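An open day at Werovetti

2024-06-10

My cousin Tyra Torvik had a spare place for the open day at Werovetti, and she asked if I wanted to come. I work with curtains and upholstery, so I am not the person they had in mind, but I said yes the same minute. I like to see how other people work.

We took the early bus and were too early, of course. There was coffee in the entrance and a long table with name stickers. Mine was spelled wrong and I kept it.

The first hour was in the big hall, where a firm called Cistolex showed a packing line. It was loud and very fast, and I must admit that I lost interest quite soon. The man who explained it had said the same words many times that morning, you could hear it. Tyra asked him what happens when a carton comes in sideways. He said it is taken out by hand, and then he went on with his text.

After that we went up to the second floor, and there it became better for me. A group of 17 visitors was allowed in at a time, and we waited on the stairs for 20 minutes with a family who had brought sandwiches for everybody. I got one with egg.

The room upstairs belonged to the Planeo project. Torunn Brekke received us there. She speaks quietly and you have to stand close, but she answers what you ask. Her group teaches robot arms to do small household tasks, and they do most of it in simulation before a real arm is allowed to try. She had a big screen, and she let the program run, stopped it, and turned back to us to talk. The task of the day was to open a drawer.
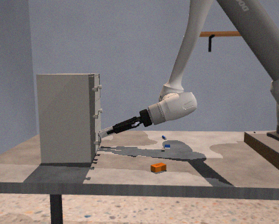
I have opened drawers all my life and I never thought about where my fingers go. Torunn said that this is the difficult part to write down. There were three handles on the little cabinet, one over the other, in the same pale colour as the rest, and the gripper had come down to the lowest part of the front, with its tips just above the bottom handle. I asked why they did not paint the handles red to make it easier. She laughed and said that my kitchen is probably not painted red either. The program had made 2000 attempts the night before, she told us, each one with the cabinet placed a little differently. I asked if it gets tired of it, a silly question, but she was kind.

Tyra wanted to know about the soft things, cloth and bags, and so did I because of my work. It seems these are much harder to simulate and they have only begun. Torunn wrote down my address and I will send her a box of lining fabric.

We had lunch at Ansari, near the bus stop. The lentil soup is good, the bread is better. There is another open day in July and Tyra has already put our names on the list.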